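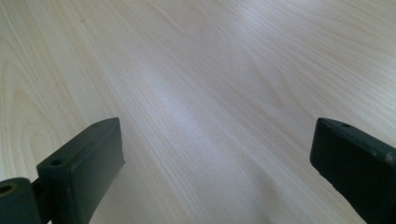 Table Surfaces, Reading Room 6: Care and Refinishing
Clomorham Facilities Forum

wcordeiro
Members are asked to comment on the light wood-grain tabletops before the February maintenance period. The finish is slightly glossy and the overhead lighting produces a streak of glare across it. Readers have raised the matter with the front desk. I propose that all 16 tables be treated with a matte topcoat.
Wagner Cordeiro, Building Services

daltcombe_annex
The Daltcombe annex does not support this proposal. A matte coat was applied to our tables two years ago and it holds pencil marks. Cleaning time has doubled. We would ask that the light fixtures be considered first.

mallomon513
Has it been established whether the tops are solid, veneer or laminate? A topcoat suitable for one may not bond to another. The grain pattern alone does not settle the question.

wcordeiro
The purchase file, no. 3238, lists the supplier as Pacheco and gives no material. I will request the specification.

pacheco_reader
As a regular user of the room, I would prefer that the tables be left as they are. The glare depends on where one sits.

daltcombe_annex
Seating position is not a remedy when the room is full. Diffusers would be less costly than refinishing and could be removed if found unsuitable.

mallomon513
Agreed as to diffusers. Please test one fixture before ordering the remainder.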